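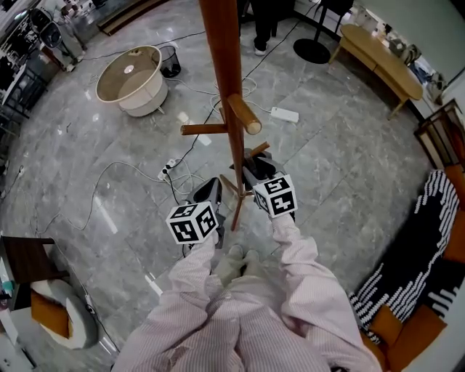

2024년 10월 14일

드디어 옷걸이 자리를 옮겼다. 한 달 넘게 "옮겨야지, 옮겨야지" 노래만 부르던 그 키 큰 나무 옷걸이 말이다. 막상 하고 나니 별일도 아닌데 왜 그렇게 미뤘나 싶다. 아니, 별일이긴 했다. 지금 허리가 좀 뻐근하다.

아침부터 바람이 차서 얇은 겉옷 하나를 꺼내 입었는데, 벗어서 걸려고 보니 옷걸이에 빈자리가 없었다. 여름 셔츠, 에코백, 언제 쓴 건지도 모르겠는 모자, 그 위에 또 가디건. 맨 밑에 뭐가 있는지 보려면 위에 있는 걸 다 걷어내야 하는 지경이었다. 그래서 다 걷어냈다. 소파에 쌓아 놓으니 작은 산이 하나 생겼는데 그걸 보고 있자니 한숨이 나왔다가, 또 이상하게 의욕이 생겼다. 이왕 벗긴 거 오늘 옮기자!

옷을 다 벗긴 옷걸이는 오랜만에 봤다. 붉은 기가 도는 갈색 나무인데, 처음 샀을 때 이 색이 마음에 들어서 가게에서 한참을 서성였던 기억이 난다. Gevirden에서 산 거다. 그때는 흰색이랑 이 색이랑 두고 고민을 엄청 했다. 흰색을 샀으면 때 탄다고 지금쯤 투덜거리고 있었겠지. 가운데쯤에 짧은 걸이가 이쪽저쪽으로 튀어나와 있는데, 나는 늘 방향이 제각각인 게 불만이었다. 가방을 걸면 꼭 옆에 건 옷을 밀어낸다. 그래도 위쪽에만 옷이 몰리는 것보다는 낫다고 우리 식구는 말한다. 그런가? 잘 모르겠다.

문제는 전선이었다. 거실 바닥에 흰 선, 검은 선이 둥글게 둥글게 늘어져 있고 멀티탭도 두 개나 나와 있다. 하나는 옷걸이 오른쪽, 또 하나는 왼쪽. 왼쪽 건 플러그가 꽂혀 있어서 함부로 못 당긴다. 다리가 가늘고 밖으로 벌어진 옷걸이라 선이 발에 걸리기 딱 좋다. 예전에 멋모르고 바닥에 질질 끌다가 충전기 선을 같이 끌고 간 적이 있어서, 오늘은 아래쪽을 잡고 살살 들어서 옮기기로 했다. 혼자 하려니 위가 휘청거릴 것 같아 식구를 불렀다. 처음엔 "그냥 두면 안 돼?" 하더니 그래도 와 주긴 했다.

어디로 옮기느냐를 두고 또 한참 얘기했다. 나는 현관 쪽, 식구는 창가 쪽. 창가에 두면 햇빛에 옷 색이 바랜다고 내가 우겼고, 현관에 두면 드나들 때마다 소매에 걸린다고 저쪽이 우겼다. 결국 현관에서 한 걸음쯤 들어온 벽 옆으로 정했다. 서로 조금씩 양보한 척했지만 사실 내가 이긴 거다. 일기니까 써도 되겠지.

옮기는 김에 바닥도 닦았다. 우리 집 바닥은 회색 대리석 무늬 타일이라 먼지가 잘 안 보인다. 안 보이니까 안 닦게 되고, 안 닦다가 이렇게 뭘 하나 들어내면 깜짝 놀란다. 옷걸이 다리 밑에서 머리끈이 나오고, 단추가 나오고, 300원이 나왔다. 100원짜리 세 개가 어떻게 한자리에 모여 있었는지 모르겠다. 단추는 아무리 봐도 우리 옷에 달린 게 아닌데 혹시 몰라서 버리지는 못하고 서랍에 넣었다. 이런 단추가 서랍에 벌써 한 줌이다. 검은 망 휴지통도 비웠는데, 여기는 왜 맨날 영수증만 가득할까. 버리면서 하나씩 펴 봤더니 지난번 Wesalard에서 산 세제가 4,000원이었다. 할인한다고 좋아서 집어 왔는데 향이 너무 세서 손이 안 간다. 수건에서 며칠씩 냄새가 난다. 다음엔 그냥 쓰던 걸로 사야지.

점심은 대충 국수를 삶아 먹었다. 정리하다 말고 먹는 국수는 왜 그렇게 맛있는지! 김치가 거의 다 떨어져서 국물까지 긁어 먹었다.

오후에는 소파 위의 산을 해치웠다. 여름옷은 빨아서 넣을 것, 그냥 넣을 것으로 나눴다. 그런데 '그냥 넣을 것'에 자꾸만 빨래할 옷이 섞여 들어가서 두 번 나눴다. 모자는 식구 거라고 우겼는데 알고 보니 내 거였다. 재작년에 바닷가 간다고 샀던 거. 써 보니 아직 괜찮다. 내년에 쓰려고 챙겨 두었다. 에코백은 전부 7개나 나왔다. 사은품으로 받은 것만 아니었어도 절반은 없었을 텐데, Surkusa라고 크게 찍힌 가방은 도대체 어디서 받은 건지 둘 다 기억을 못 한다. 튼튼하긴 제일 튼튼해서 장바구니로 쓰기로 했다.

타원형 커피 테이블도 조금 밀어 볼까 하다가 그만두었다. 옅은 나무색이라 옷걸이랑 나란히 두면 색이 안 어울릴 것 같아서 늘 걱정했는데, 좀 떨어뜨려 놓으니 의외로 괜찮다. 벽 쪽에 쌓인 가방이랑 잡동사니는 손도 못 댔다. 거기는 한번 시작하면 하루가 다 간다. 11월에 하자고 식구랑 약속했는데, 11월의 우리가 과연 할지…….

저녁에 새로 자리 잡은 옷걸이에 겉옷 두 벌이랑 가방 하나만 걸었다. 이렇게 가벼운 옷걸이가 얼마 만인지! 화장실 가다가도 괜히 한 번씩 쳐다봤다. 규칙도 하나 정했다. 한 사람 앞에 두 벌까지만 걸기. 그런데 자기 전에 보니까 벌써 식구 체크 남방이 하나 더 걸려 있다. 오늘은 도와준 것도 있고 해서 모르는 척했다.

아, 전선. 선 정리하는 집게를 사야 하는데 또 깜빡했다. 내일 나갈 때 휴대폰에 적어 가야겠다. 허리에는 파스 하나 붙이고 잔다.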